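索特布里奇纺织服务公司调整床单验收规则，平整度改按洗后状态判定

2023年5月29日

商用布草租赁与洗涤企业索特布里奇（Sotbridge）公布了新版床单验收规则，适用于其向酒店、学生公寓和培训中心供应的全部平纹及缎纹床单。新规则的主要变化是将外观平整度的判定时点由出厂状态改为洗后状态，同时对缩水率、角部松紧带回弹和缝线强度分别设限。

按照原规则，供应商送检的床单为未经洗涤的新品，样品熨平后在标准光源下与对照样板比对。公司技术主管塞韦林·奥尔（Severin Auer）表示，该方法对后整理剂用量较大的面料有利，树脂整理的涤棉面料在出厂时评级普遍偏高，经多次工业洗涤后评级下降明显，与客户投诉记录不相符。

新规则要求样品先完成11次工业洗涤和隧道式烘干，再按装配状态绷于标准床垫上，静置2小时后评级。静置期间室内温湿度须保持恒定，评级由两名检验员独立完成，结果不一致时由第三名检验员复核。
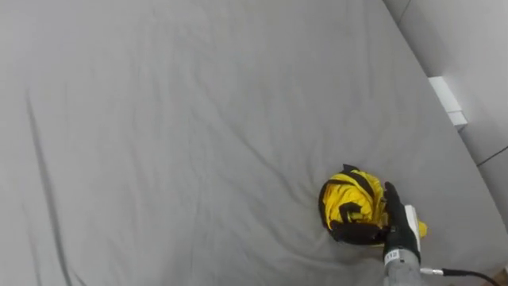

褶皱的方向和分布是新增的记录项目。原规则只给出一个总评级，不区分褶皱来源。新规则将其分为三类：张力褶，由角部受力不均引起，多呈斜向；压痕褶，由折叠和堆码引起，多为直线；载荷褶，由床面物品或人体重量引起，在受力点附近聚集。浅灰色床单上的长而浅的斜向皱纹，以及黄黑两色衣物团周围密集的细纹，在外观上分别接近第一类和第三类。载荷褶不计入评级，检验员须在移除床面物品、重新静置后再行观察。深色且边界清晰的单条折痕须单独登记长度和位置。

负责本次修订中数据部分的艾什瓦娅·费尔南德斯（Aishwarya Fernandes）介绍，试验共使用床单1,420件，涉及纯棉、涤棉混纺和再生纤维素混纺三类面料。结果显示，纯棉缎纹床单的初始评级最高，但洗后评级的离散度也最大；涤棉混纺床单洗后评级较为集中，差异主要来自裁剪时的纬斜。试验组据此增加了纬斜检测，要求在裁剪前和洗涤后各测一次。

在缩水率方面，新规则对经向和纬向分别设限，不再采用面积缩水率。此前有床单面积缩水率合格，但经向收缩集中，套上床垫后角部无法完全包覆，绷紧后反而加重斜向褶皱。角部松紧带的检测改为整圈取样，拉伸后保持168小时，再测残余变形。缝线强度仍沿用原有方法，仅提高了转角处的取样数量。

供应商里尔塔（Rilta）和巴卡诺（Bakano）已按新规则提交首批样品。里尔塔生产负责人斯皮罗斯·加拉尼斯（Spyros Galanis）认为，洗后评级会延长送检周期，对小批量订单影响较大。他建议对同一坯布批次、同一染整工艺的产品允许共用洗涤样品。索特布里奇表示可以接受，但要求供应商提供完整的坯布批号和染整工艺单，且不同门幅不得合并送检。

巴卡诺方面提出的问题集中在深浅色差异上。该公司质检人员奥卢米德·奥耶拉兰（Olumide Oyelaran）指出，浅色床单在侧光下褶皱阴影较弱，同等褶皱深度的评级往往高于深色床单。新规则附录对此作了补充，规定浅灰和白色面料须在低角度侧光下加评一次，以两次评级中较低者为准。

新规则自公布之日起用于新签合同，现有合同的过渡期至12月底结束。过渡期内，供应商可选择任一版本送检，但同一批次不得混用。客户方阿福拉比（Afolabi）公寓管理公司的采购经理伊凯丘库·奥贡迪佩（Ikechukwu Ogundipe）表示，该公司将在下一轮床单更换时采用新规则，枕套和被套暂按原规则验收。

索特布里奇称，枕套和被套的洗后评级方法仍在试验中，标准枕芯的填充量尚未确定。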